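Four Weeks With the Pravemex Counter Kit

The box came in December and it was bigger than the dog. I had been told on the phone that one adult could lift it. I would like to meet that adult.

Some background for those who don't read every word I write, which my sister assures me is most people. Pravemex sells a countertop robot arm to small labs, schools and the kind of person who already owns a label maker. You can buy the arm alone, or you can get what they call the Counter Kit, with the gripper, the cabling, the software license and a year of phone support. I had the Counter Kit on a trial, on the understanding that I would write what I liked and send it back in the same box. I have kept the box. It lives in the hallway now and we hang coats on it.

Setup first. The quick start card promises nine steps. Step four has its own booklet. I got as far as the booklet and called support, and was put through to Danish Zaidi, who was patient and cheerful and had clearly had this conversation before. He asked whether I had updated the controller. I had not. He asked whether I had read the part in the bold box. I asked him which bold box, and there was a short silence while he decided how to put it.

Once it was running I liked it more than I wanted to. The motion is smooth and a good deal quieter than my refrigerator. You can teach it a move by hand: switch it to free mode, push the arm where you want it, save the point, push it somewhere else, save that. My friend Aqeel Ghauri, who teaches shop and came over mainly for the food, had it going back and forth over the counter within an hour of walking in the door. It took me most of an evening, but I was also reading the booklet.

The software is where the money went and also where it ran out. The main screen is clean. Behind it is a second screen that looks like it was built by a different company during an argument. Saved points are named P1, P2, P3 and so on, and if you rename one it goes to the bottom of the list. I had 87 of them by the second week and could tell you what maybe five were for. There is a search box, but it only searches the names, and see above.

The gripper does fine with small play food and light dishes if you come at them slowly. It is not so happy with anything flat. A plate lying on a tray has to be approached at the rim, and the default approach is straight down, so you end up writing your own. Tariq Jatoi at Pravemex told me a better set of defaults is on the way. He didn't say when, and I noticed him not saying it.

Speed is set on a dial from 1 to 200, and no, I don't know either. I asked. It isn't percent. I ran it at 40 for everything and felt very grown up.

Cables deserve their own complaint. There is one main cable and it goes where it pleases. The kit comes with little clips for it, and the clips are decent, but they hold the cable to the arm, and my trouble is with the part that's on the counter. Arkmont makes a rival kit that runs everything inside the arm. It also costs $2000 more, and for that I can move a cable with my own hand.

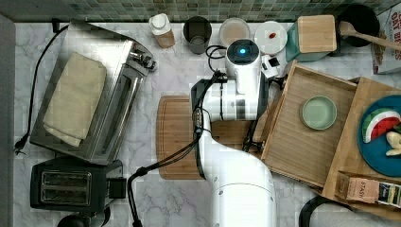
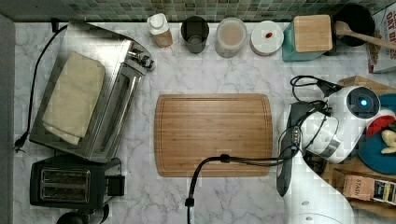
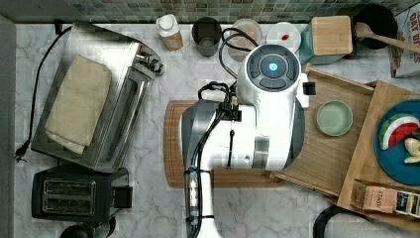 Page 1 of 2

My kitchen habits are now public, so let me get to the verdict. If you teach, or you have a project that needs an arm at a counter and someone in the building who enjoys settings menus, the Counter Kit is a fair buy. Get the phone support. Ask for Danish. If you're hoping it will get supper on the table, it won't, and the brochure is careful never to say it will, though there's a lot of parsley in the photos.

What I'd fix, in order: the point list, the flat-object defaults, the bold box. I'd leave the blue light alone. I've grown fond of the blue light.

Page two has my settings, the approach I wrote for plates, and a long reply to Ataberk Baysal, who wrote in to say I was too easy on the last arm I tried and is going to be unhappy again.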